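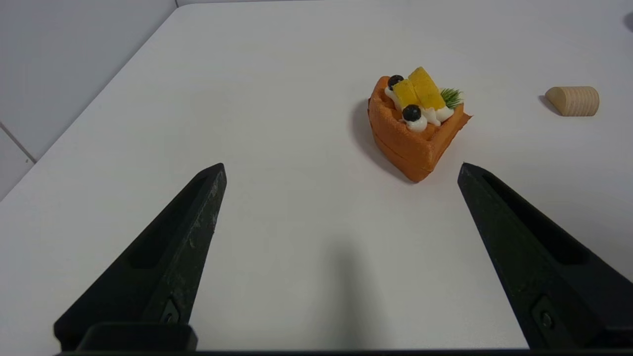 ## The least celebrated day in August

August has no holidays. It's the only stretch of summer the calendar makers left completely alone, apart from whatever the mattress stores have going. So for a while now I have been keeping one of my own. The Voting Rights Act was signed in August of 1965, and every year on the anniversary I take the day off work, if they let me, and do something about it.

What a person does about it is the hard part. Thanksgiving comes with instructions. The Fourth of July comes with instructions and a burn unit. My holiday fell on a Wednesday this year, and at nine in the morning I was sitting in the kitchen in my good shirt with nothing on the schedule.

I should say that I grew up in Akport, where we did not discuss voting except as a traffic problem. The polling place was the elementary school, the lot filled up, and my father would come home and complain about the lot. I was in college before I read the actual text of the Act. It was assigned, and I resented it. Then I got to the part about literacy tests and looked up a few of the old ones, the kind where you could be asked to interpret a clause of the state constitution to the satisfaction of whoever was sitting behind the desk. I tried one. I had a B+ average and a new highlighter, and I'm fairly sure I would have been sent home.

That stuck with me more than the speeches did. I like the speeches too, but you can admire a speech and go have lunch. A form with a trick in it is something else. Somebody had to sit down and type that up. Somebody proofread it, and probably went out afterward for pie.

So the first tradition of the day is that I read the Act out loud. I know how that sounds. It's shorter than you'd think, at least the original, and some of it is very plain. A few sentences are so plain you wonder why they had to be written at all, and then you remember that the Fifteenth Amendment had already said more or less the same thing in 1870 and had been treated for most of a century as a suggestion.

The second tradition is cake. I order it from Mancuso, over on the corner by the tire place, and every year the person at the counter asks what I'd like written on it. The first year I said "Happy Voting Rights Act" and got "Happy Voting Right Act," which I ate anyway. Since then I've asked for plain frosting. This year's was lemon, serves 16. There were two of us.

The other one was Ottavio Longo, from downstairs. I invited 10 people. Most of them sent kind regrets and one asked if it was a fundraiser. Ottavio came because he had heard there was lemon cake, and he stayed for the reading, or for most of it. He became a citizen at 34, and he told me he has not missed an election since, including the ones with a single name on the ballot. I asked him why he'd bother with those. He said he likes to be asked.

I have been turning that over for a few days and haven't improved on it.

We did get into a small argument. Ottavio's view is that a right like this doesn't need a party, it needs people to show up in November and also in the dull off-year months when the water district is on the ballot. He thinks holidays are where we put things so we can stop thinking about them. He pointed to several existing ones, and I couldn't defend Presidents' Day with a straight face. My view is that forgetting takes no effort at all, and a date on the wall at least gets in your way once a year. Also the courts have been taking pieces out of this particular law for a good while now, and I doubt many people could tell you which pieces. I had to look it up myself, in the good shirt, with frosting on the cuff.

We settled it by playing Ludis until it was too hot to sit inside. He won both games. He doesn't gloat, he just puts the pieces back very slowly.

I did try to go wider this time. I wrote to the Fuvidcombe town newsletter, which I'm told reaches roughly 1,000 households, and offered them a short piece about the anniversary. They wrote back to say the August issue was full but I was welcome to submit for September, when the theme would be leaf pickup. I have started a draft. So far I've connected the two subjects in one sentence and it isn't a good sentence.

If you want to keep the day next year, there are no dues. You could check your registration, which takes a couple of minutes and is duller than cake, or ask an older relative about the first time they voted. I asked my mother on the phone that night. She said it was raining, her shoes were ruined, and her candidate lost by a mile. Then she went on for forty minutes, and I learned that she'd walked there with her own mother, who had put on gloves for it.

There's still most of a lemon cake in the refrigerator. Come by.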